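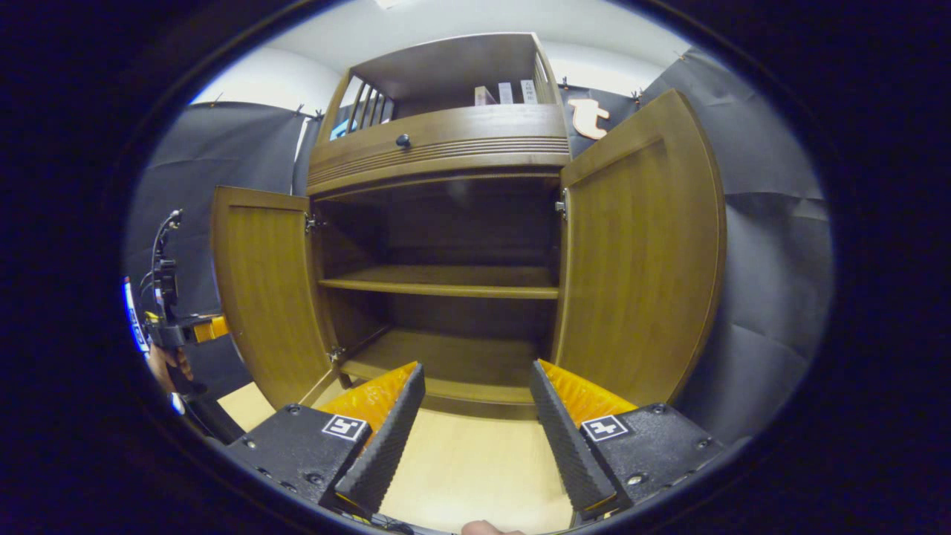 Ryan Nuttall wrote in to tell me that an empty cupboard is a cupboard you don't need, and that if I had any sense I would sell mine and put a chair in the space. He has been in the same house in Blackburn for 40 years, he says, and every shelf in it is full, and he knows where everything is down to the spare fuses.

Well, I believe him about the fuses. I have been turning his letter over for a fortnight, though, mostly while doing the washing up, and I find I disagree with him more each time. I think every house that can manage it ought to have one cupboard with nothing in it, and I think it should be a decent one, with doors that close properly, somewhere you walk past every day.

I came to this view by accident. When we moved to Cudthorpe we inherited a dresser from my husband's aunt, a great brown thing with a drawer across the top and a cupboard underneath, and it arrived in June, in the middle of the decorating, when there were still boxes up the stairs. We filled the drawer within the hour (string, candles, the instructions for a boiler we no longer owned). The top soon had its books and bits and pieces. The cupboard we meant to get round to, and then my mother-in-law came to stay, and I had a place to put her things without moving a single one of mine. I can't tell you how much pleasanter that made the week.

After that I began to protect it. People think storage is for the things you have, and of course most of it is, but a good deal of ordinary life is made up of things that turn up. A neighbour's casserole dish that wants returning. The Christmas presents, which in our house used to travel from the wardrobe to the car boot and back again. Somebody's coat, somebody's school project, a cake that mustn't be seen until four o'clock. If every shelf is spoken for, all of these end up on the kitchen table, and you eat your tea round them.

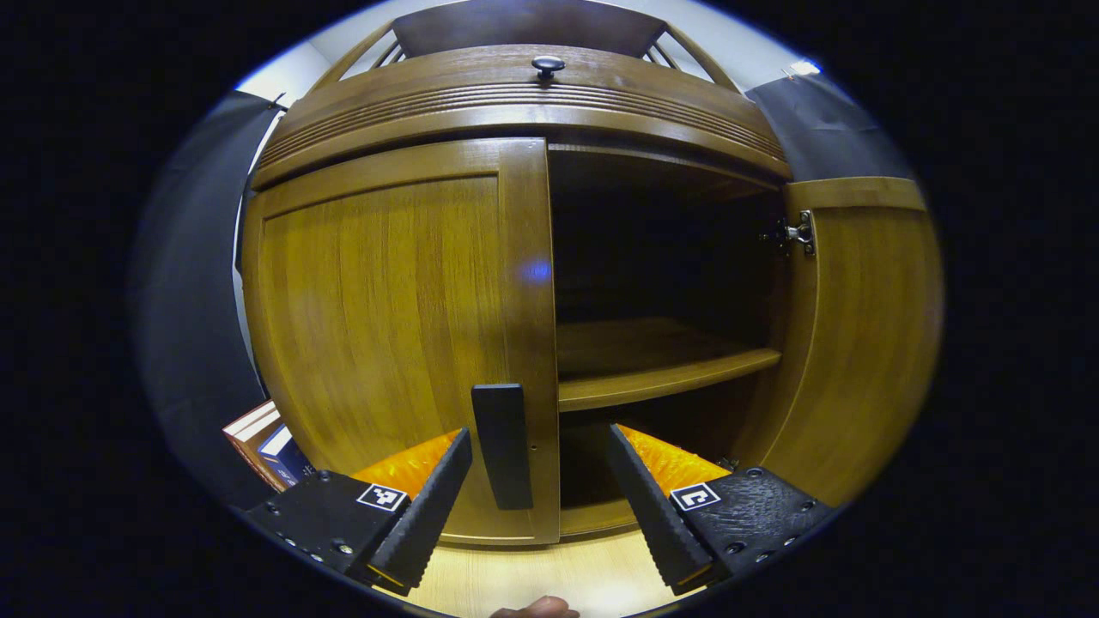

I will admit that it takes some firmness. An empty shelf pulls at people. My son once put a football pump in there, only for a minute, and by the weekend it had been joined by two odd gloves and a tin of varnish. You have to be quite stern, and you have to be stern with yourself as well, which I find the harder half of it. My own weakness is jam jars.

Ryan's other point was about money, and it's a fair one. Floor space is dear, and there are plenty of people in flats who would laugh at the pair of us. I wouldn't ask anybody to give up a whole cupboard if they have only three. One shelf would do. When my friend Leria had the smallest kitchen I have ever stood in, she kept the shelf above the kettle clear, and she could always put down a bag of shopping when she came in.

What I won't accept is that the answer is to buy more furniture. I saw a sideboard last month priced at more than 3,000 pounds, and the young man showing it to me opened the doors and talked about how much it would hold. I'm sure it would. I went home and took the jam jars out of the dresser.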